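Workplace automation at Kanwood

Workplace automation at Kanwood is the use of two-armed robots for parts handling on the Kanwood floor, run by the packaging firm Flelta. It began in July, with 15 staff on the rota. Jobs changed more than headcount did. Lifting went down, checking and restocking went up.

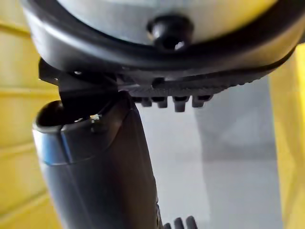 KANWOOD, Oct 16, 2024
Flelta lists 53 tasks as "shared," meaning a robot starts and a person may finish. Bulky pieces, mostly. Small parts still largely hand work.

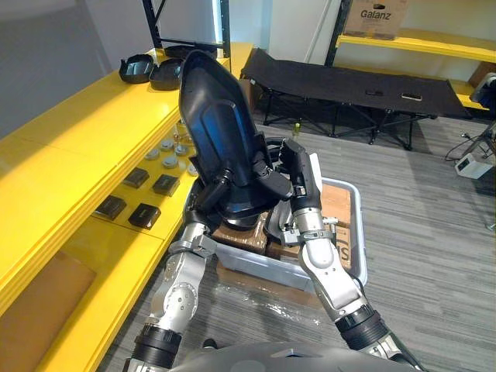

Black molded shell held by both grippers over the bin.

Staff used to rotate every two hours. Now one operator stays with a robot a full shift, wich some like and some don't. Pay grade for operators went up one step. Training is 5 days, on the Dreltero course. Older hands say it is too short.

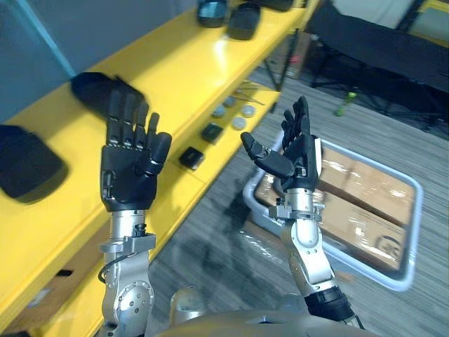 Five-fingered hands, palms toward the camera, beside the yellow shelving.

Hands or grippers depends on the job, see Kikuchi method. Main complaint from staff is waiting: a person can outpace the arms on simple picks and then stands idle. Breaks are no longer tied to the line.
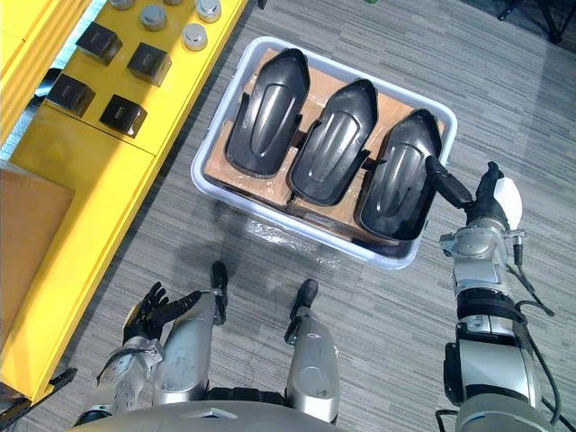 Flelta has set a target of 2,000 pieces a month before any second site is considerd. Night work remains unstaffed by robots. See also: Dreltero, Parts handling, Shift work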